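Ticket 802: Kaimal fingers vs. Kulta fingers, wrist camera loses depth on white table
Opened by: Jayanthi Murthy
Assigned to: Senthil Krishnan
Site: Utport lab
Status: Open

Jayanthi Murthy, 9:40
Swapped the Kulta pads for the tapered Kaimal fingers on arm 2. Controller is the Rondmont, same firmware as before. Finger calibration passed. On the bag-and-clip task the close command now fires early and the log shows error 17 (target depth invalid). Speed is set to 100 mm/s. I have not changed the camera settings.

Senthil Krishnan, 10:15
Please attach a wrist view with the fingers near the clip. Also check that the tool length was updated. The Kaimal set is longer than the Kulta set and the old value stays in the profile unless you save it twice.

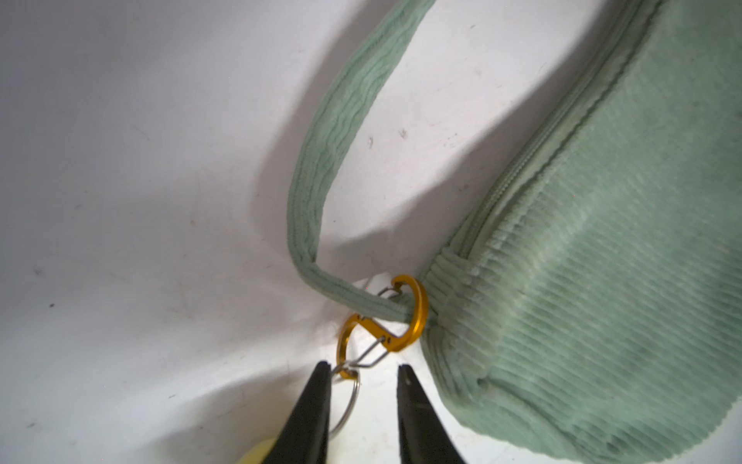
Wrist camera, arm 2, Kaimal fingers. Key ring between the fingers, carabiner above.

Jayanthi Murthy, 10:50
Tool length was the old value. Fixed and saved. Error 17 still shows up, but less often. The thin wire gates and the key ring are what I would suspect next. The corduroy has plenty of texture.

Senthil Krishnan, 11:30
Agreed. Drop exposure to 800 and turn off auto gain, then run the same pose with both finger sets. Keep the bag where it is between runs. Post both logs before changing anything else.

Jayanthi Murthy, 11:35
Will do. Kaimal first, then Kulta.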